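Notebook > Workshop > Bench layout

We use cookies to remember your settings. Accept | Manage

2019-03-02

Re-taped the brown top. The old lines had lifted at the corners and left residue, so the surface was stripped, wiped with solvent and left for 18 minutes before new tape went down. Blue again, from the Rimport roll. The masking tape from Zirnent tore when pulled tight and is not worth reordering.

Lines were set out from the long edge with the steel rule, long runs first, cross runs over them. Each run was laid slack, pressed from the middle outwards, then trimmed with a fresh blade. Cells are roughly square. The worst is 9 mm out across the diagonal – acceptable for placing things by eye, no good for measuring.

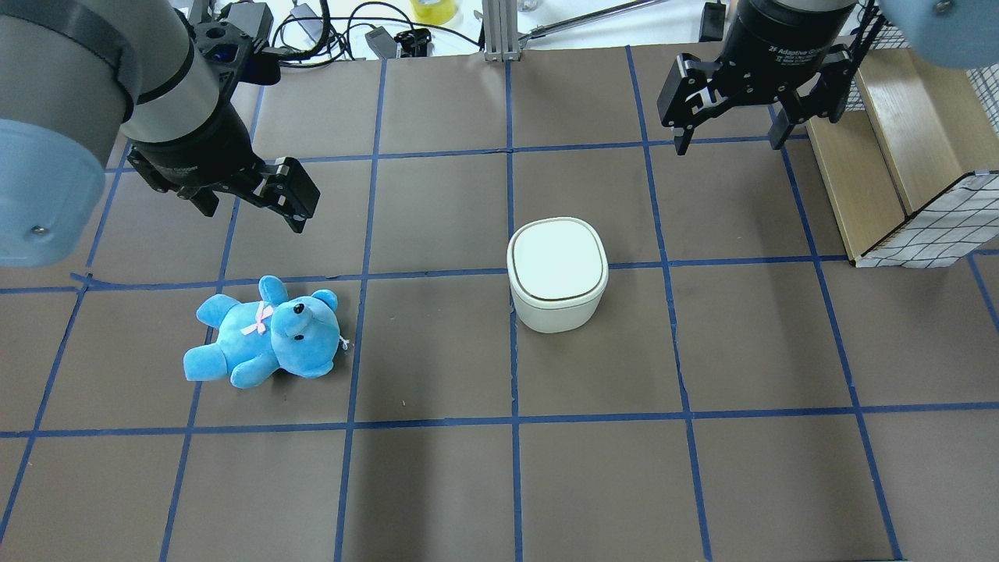 Soft items are awkward to place by cell. The plush bear has arms and legs that splay, so its outline depends on how it was put down. Proposed rule: the body decides the cell, limbs are ignored. Record which way the head points. For the lidded container use the middle of the lid, and keep the lid on.

Tape used: one full roll and part of a second. Offcuts are in the Halász tin, longest at the front.

To do:
– burnish the crossings again, two were lifting slightly by the evening
– try a narrower tape on the spare board
– weigh the bear, the 80 g in the December list looks low
– copy the placing rule into the Skistudis folder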